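Dornix Hand-Held Gripper Set
Set-up Guide for Household Sites

Section 4. Counter Clearing

4.1 Purpose of this section

This section sets out how operators are to record the clearing of a kitchen counter with the hand-held grippers. The recordings are used to train the Dornix arm, which at the date of this edition is not approved for unattended work in any home. Operators should not tell householders that the arm can tidy a kitchen. It can complete parts of the job under supervision, and the figures in 4.5 show which parts.

Section 3 (charging, pairing and jaw check) must be completed before starting.

4.2 Before you begin

1. Obtain the householder's signed consent on form H-2. Confirm that it covers the kitchen.

2. Switch off and unplug any cooking appliance that will not be needed. Allow hot surfaces to cool fully.

3. Remove knives, glass with chipped edges and open medicines from the counter. Record on the site sheet what was removed.

4. Leave all other articles where the household left them. Do not straighten, stack or group anything. A counter arranged by the operator is rejected at review.

5. Agree with the householder which articles are waste. An open packet is to be treated as food until the householder says otherwise.

Caution: Do not use the grippers in or over a filled sink. The jaw pads may be wiped with a damp cloth, but the linkages must be kept dry.

4.3 Recording a clearing run

1. Hold one gripper in each hand, with the handle upright and the thumb on the near side.

2. Open the jaws fully before approaching an article. Bring the two pads to either side of it, level with its widest part.

3. Close slowly until both pads are in contact. Pause for one full second.

4. Lift straight up, clear of neighboring articles, and carry the article to the bin, tray or cupboard named on the site sheet.

5. Open the jaws fully, withdraw, and return to the counter by the same path.

6. If an article is dropped, leave the recording running and pick it up with the gripper. Dropped articles are useful to the training set and are not counted against the operator.

Note: Film and thin wrappers fold under the pads. Approach them from a raised crease where there is one. If the wrapper lies beneath another article, lift the upper article first and treat the wrapper as a separate pick.

Crowded counters, with snack packets, pouches and paper containers leaning on one another between the appliances and the sink, are suitable for this section and should be recorded as found. 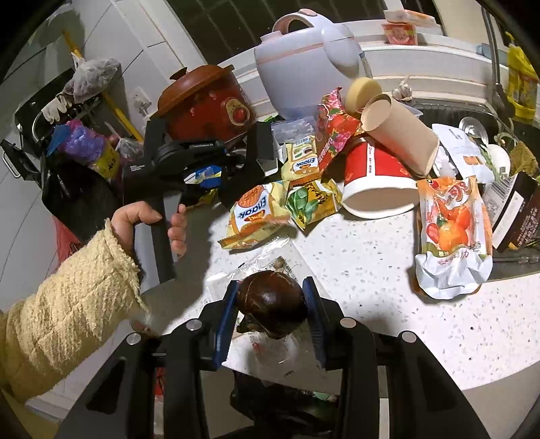
Sigrún Mogensen wrote in response to the draft of this guide that a counter in daily use is the only fair test, and that she would sooner see the arm fail on one than succeed on a bare table with a single cup. She asked that the failure figures be printed in full and that the words "kitchen ready" be struck from the cover. Both changes have been made.

4.4 Articles requiring particular care

Soft packets. Grip across the width. A packet gripped at the end will swing and may spill its contents.

Paper cups and buckets. Use light closure only. Check the inside for liquid before lifting. Do not grip by the rim.

Bottles. Confirm that the cap is closed. Bottles of cleaning fluid are to be moved by hand and left out of the recording.

Knotted bags. Take hold at the knot. If the bag is heavier than the gripper can lift without the jaws opening, stop and move it by hand.

Caution: Keep fingers clear of the linkages while the jaws are closing.

4.5 Present limits of the arm

The Evesska trial called for 3,000 supervised picks. The arm completed 2,393 without help. In 179 cases the article was dropped, and in 80 the wrong article was taken. The remainder were halted by the supervisor before contact or were abandoned by the arm itself.

Boxes and firm containers gave the fewest difficulties. Clear film gave the most, followed by open packets. The arm was not asked to judge whether food was fit to keep, and this guide makes no claim in that respect. The decision to discard remains with the householder.

4.6 Closing the run

1. Stop the recording on both grippers. The indicator light will go out.

2. Wipe the pads and inspect them for tears. Replace any pad that has come away from the jaw.

3. Return removed articles to their places and check them against the site sheet.

4. Send the completed sheet to the Jasholm office, marked for Poul Hafstein, within two working days.

Proceed to Section 5, Dishes and Sinks.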